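2026-02-25, Clirnstead shed, open-water tracker log

Swapped the cell in tracker 12 and ran it alongside the old Otex unit on the full lake loop. Jarmila Bartoš swam, Teodoro Aranda paddled. Otex gave 1,164 m, ours 1,159 m. Happy with that. Stroke count on ours was 584, and Teodoro's clicker agreed until he lost his place at the far buoy.

Strap still rubs under the left arm. Jarmila wants it moved to the tow float.

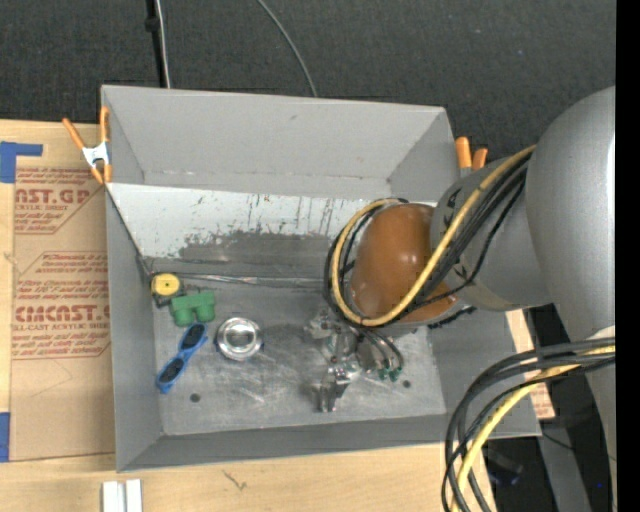 If it goes on the float, the stroke sensor is no use and we only get position. Munasinghe used a float mount for the Grusia crossing and had gaps of up to 12 seconds in chop. Ask him for the raw files.

To do before the March swim: new strap, reseal the charging port, print the buoy list again. Teodoro has the spare whistle.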